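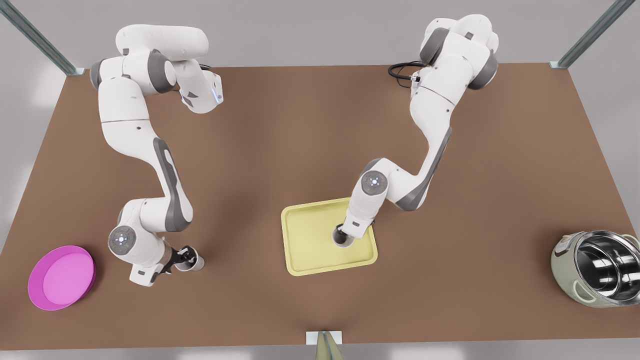 Kereama, 26 January 2020: The doors haven't opened yet and the Kereama Trade and Investment Forum is already fuller than it has ever been. Organizers confirmed that 373 companies have signed up for the March event, with delegations coming from 20 countries, and the main hall has a waiting list for the first time!

The forum runs for three days at the Varkari Exhibition Center, on the river side of town. Mornings are set aside for talks on small business lending, port upgrades and cross-border shipping. Afternoons belong to the pitch sessions, where 89 young firms will each get eight minutes in front of a panel of investors. Last year's pitches ran late into the evening and people stayed for every one of them, so the program now leaves an extra hour at the end of each day.

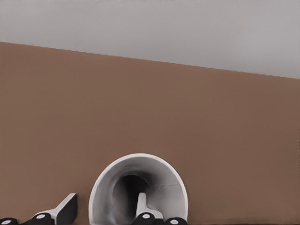
A view in brown and pale gray.

"We had founders calling us the morning after we closed last time, asking when they could book again," said forum director Margus Sproģis. "I love that. It's a lot of work for a small team, but you walk into that hall and everybody is talking to somebody new."

Two names are back as lead partners: the freight company Drirov, which will host the shipping day, and the regional lender Oltotine, which is paying for travel grants so that first-time founders can attend. The grants cover train or bus fare and two nights' lodging — applications are open now through the forum office.

Visitor passes go on sale next week. Students get in free on the final day with a school ID, and the closing reception in the Varkari courtyard is open to all pass holders.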